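# La grapadora de la discordia ya tiene reglamento

Lunes 9 de julio. El centro cultural Cárdenas estrenó esta semana normas de uso para su mesa de trabajo, y lo hizo con la solemnidad que otros reservan para inaugurar un puente.
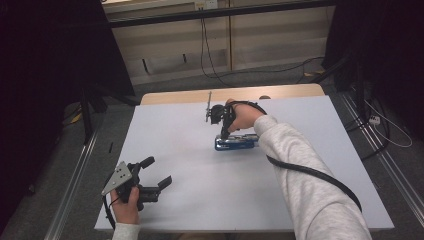
El acuerdo cabe en una hoja y se resume pronto: sobre el tablero blanco se deja lo que se está usando, y al terminar se guarda. Dulce Hinojosa, encargada de la sala, llevaba desde diciembre pidiendo algo parecido. En aquel entonces la mesa servía para encuadernar, para apoyar abrigos y, durante la temporada de posadas, para una olla de ponche que dejó un cerco todavía recordado con rencor en el taller de grabado.

El tablero costó 200 pesos en un remate de la papelería Galtau y mide lo justo para cubrir casi toda la mesa de madera clara. La compra se aprobó tras dos reuniones - la segunda, convocada para aclarar lo dicho en la primera.

Apolinar Ponce, que imparte el curso de cuadernos cosidos, votó a favor con una reserva: quería que las herramientas se quedaran siempre a la vista.

“Si las metes en un cajón, la gente abre todos los cajones”, argumentó. Perdió la votación, pero consiguió que el cajón lleve etiqueta. La etiqueta dice “cajón”.

El punto más largo del reglamento es el de las grapadoras. El centro ha comprado 11 en lo que va de año y conserva dos, cifra que Hinojosa leyó en voz alta mirando a todos los presentes por igual. A partir de ahora, quien necesite una deberá anotarse en una libreta, que por el momento está amarrada a la pata de la mesa con hilo de encuadernar. Sarahí Bautista, alumna del turno vespertino, preguntó si también habría que anotarse para usar la libreta. La consulta quedó pendiente.

Los 38 inscritos en los talleres de verano recibirán una copia de las normas junto con el recibo. Las copias van en hojas sueltas, sin engrapar.

La sala abre de lunes a viernes por la tarde y los sábados hasta el mediodía. Quedan lugares en el curso de cuadernos cosidos y en el de cajas forradas; las inscripciones se hacen en la recepción, donde también se reciben grapadoras devueltas, sin preguntas, hasta fin de mes.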